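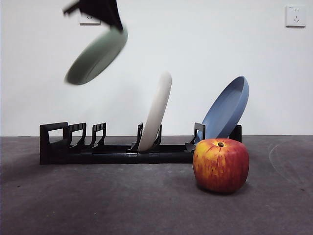 Wash hands before you touch the clean dishes, not just before food. That's tip one when somebody in the house is sick, and the one we skip most. Twenty seconds, soap, backs of the thumbs too. Then the sick person gets their own plate for the week – a green one like the one up there is easy to keep apart if the rest of your stack is white. Own cup, own fork. Goes straight from the tray to hot soapy water, no sitting in the sink with everybody elses.

Been collecting these since last December, when all of us went down one after the other. Quick list, no order.

Sponge. Throw it out when the illness starts and again when it's over. In between use a dishcloth and change it every day. Hot wash, dry it fully before it goes back in the drawer.

Dishwasher beats hand washing for this. Longest hot cycle, heated dry if you have it. Don't cram it.

Clean first, disinfect second. Spray on top of crumbs and grease does very little. Wipe with soap and water, then the disinfectant, then leave it alone for the time on the label. Most people wipe it off right away (me too, for years).

Never mix bleach with ammonia or vinegar or anything else. Windows open, gloves on. Make only what you'll use that day, it gets weak.

Things that get forgotten: fridge handle, faucet, light switches, kettle lid, the pepper mill, the remote. Phone most of all. Theresia Bachmann wrote in to add the microwave buttons and she's right.

Towels. One hand towel each, different hooks. Paper ones next to the sink if you can stand the waste for a week.

Laundry – don't shake it. Lift it, into the machine, warmest setting the label allows. Wash your hands after loading. You can do it with everyone elses stuff, that's fine.

Trash can with a lid and a pedal by the bed, lined. Tie the bag before you carry it thru the house.

Air. Ten minutes with windows open on both sides of the house, morning and evening, even when it's cold. Shut the sickroom door while you do it so the draft doesn't blow everything your way.

Tray outside the door. Set it down, knock, walk off. Marlies Wyss keeps a little stool in the hall for this so no bending, good for bad backs.

Thermometer: clean it after every use, cool soapy water then an alcohol wipe, let it dry. Not boiling water, I killed one that way.

Soup in single portions in the freezer before the season starts. Label them. You will not remember which is the lentil.

Johanna Trummer asks about cloth masks – wash after each wearing, dry all the way, keep the clean ones in a closed bag and not in a coat pocket.

More on stocking the medicine shelf next month.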